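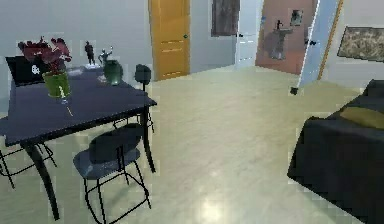 Rental unit fire and trip hazard checklist, with inspector's comments

28th July
By Narayanan Kurup

Scope: living and dining area, hall and kitchen threshold of a furnished ground-floor unit at Stodbridge. The list follows the order in which the items are normally inspected, starting with the furniture nearest the entrance. Glass containers holding water should be kept away from electrical items and away from table edges, and a green glass vase of red flowers near the front of a dark dining table is the usual case to look for. The vase may stay if it is stable and if any powered device on the same table is set well back. Table legs that flare outward are to be checked against the walking line, in the same way as chair legs. Results are entered as Pass, Pass with comment, Fail or Not tested.

Section 1. Dining area

1.1 Table stable under hand pressure at each corner. Pass.
1.2 Table leg fixings tight. Pass with comment. One fixing took a quarter turn. Recheck at next visit.
1.3 Liquids separated from powered devices. Pass with comment. Tenant advised to fill vases at the sink and carry them back dry on the outside.
1.4 No extension cord run under the table. Pass.
1.5 Candles. Tenant states none are used. The lease permits them in closed holders only. Pass.

Comment on 1.4: the Brelto power strip recorded in February has been replaced. The old strip had a cracked housing at the switch end and was taken out of service at that visit. The replacement is fixed to the wall above the baseboard. It carries one lamp and one charger, well within its rating.

Section 2. Seating and upholstery

2.1 Fire label present on upholstered furniture. Pass with comment. The label is stitched under the seat deck and can be read only with the cushions off. Wording is complete.
2.2 Clearance from heater to nearest fabric, minimum 1000 mm. Fail. Measured 692 mm from the heater face to the closest upholstery.
2.3 No cords trapped under furniture feet. Pass.
2.4 Covers and throws clear of heater and outlets. Pass.

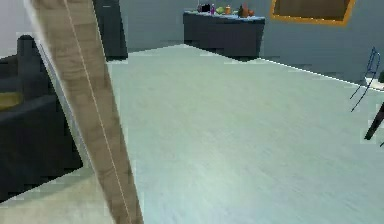 Comment on 2.2: the heater is a fixed Belhaj panel unit and can't be moved without an electrician. Correct the distance by moving the seating. The shortfall is 308 mm. The tenant was told not to run the heater until this is done. The same item passed in February, so the furniture has been shifted between visits. A strip of floor tape at the correct line would make the limit easy to keep, and the managing office has been asked to supply it.

Section 3. Alarms and detection

3.1 Smoke alarm sounds on test button. Pass.
3.2 Alarm within its service life. Pass. The replacement date is written on the base in marker.
3.3 Alarm free of paint, tape and dust. Pass with comment. Light dust at the vents, removed with a soft brush during the visit.
3.4 Carbon monoxide alarm sounds on test button. Fail. No response on first or second press. Battery replaced from stock, then a normal response. Close as corrected on site, and list the battery on the next supply order.
3.5 Alarms audible in the bedroom with the door closed. Pass.

Comment on 3.4: the dead battery was not the type named in the alarm instructions. Tenants should be given the correct type at move-in. The Elum log sheet has a line for this, and it was blank.

Section 4. Floors and walking routes

4.1 Route from seating to exit free of stored items. Pass.
4.2 Floor finish even, no raised edges. Pass with comment. Slight lift at one joint near the kitchen threshold. Within tolerance.
4.3 Rugs backed or taped. Not tested. Tenant reports that the only rug is out for cleaning.
4.4 Floor cleaner in use leaves no slick film. Pass. Tenant was using twice the amount on the label and has been advised.

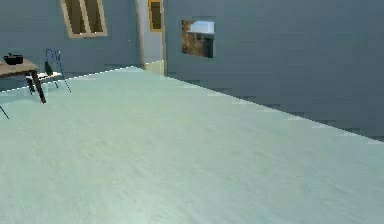

Comment on 4.2: the joint should be measured again once the heating season has started, when the floor will have dried and moved. If the lift is greater then, the threshold bar must come up and be reset. Filling the joint is not an acceptable repair, as filler breaks out under foot traffic and leaves a sharper edge than before.

Comment on 4.3: test on return of the rug. Push at each corner with the sole of the shoe. Any slip is a fail.

Section 5. Doors and exit

5.1 Entrance door opens from inside without a key. Pass.
5.2 Closer shuts the door fully from any angle. Fail. The door stops short of the latch when released from a small opening. Adjust closer, then retest from 4 positions.
5.3 Hall light works from both switches. Pass.
5.4 Exit width clear at the narrowest point. Pass.

Open items

2.2 Seating to be moved. Tenant, immediate.
4.3 Rug test. Inspector, next visit.
5.2 Door closer. Managing office, work order 551.

Items 1.2 and 4.2 carry forward for recheck. The heater may be returned to use once the managing office has a written measurement for item 2.2.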